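Notebook, 18th September. Blocks, paint and that tabletop

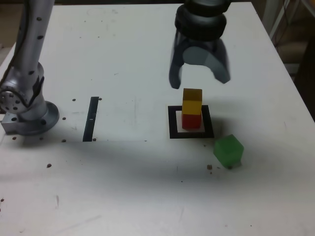 Yellow on red in the square, green beside it.

Right, colours first. I've been fussing over the paint for the block set all week and I think I'm finally happy! The yellow is the Bolow one (second tin, the first had gone lumpy) and it reads nicely against the red. Green I'm less sure of. It looks fine on white but Svitlana Holovko says it goes muddy under the old lamps in the back, so I'll do another test piece before we commit to the big batch for December.

The outline is a keeper. Black on white, easy to find, and there's only a little room round a single stack. I did wonder about a thinner line but let's leave it alone.

The tabletop needs a proper going over, mind. Grey scuffs, and dark specks all over the place. Washing-up liquid first, then the Brekiline cream if that doesn't shift them – NOT the scouring pads please, we did that to the last one and it never looked right again.

Sanding: 310 grit on the edges was lovely, a bit slow. I tried 5 spare blocks with it and the corners came up soft without going round. Svitlana wants them crisper for stacking, so we'll do half each way and see who's right.

To order: more green, masking tape, a new rag bag.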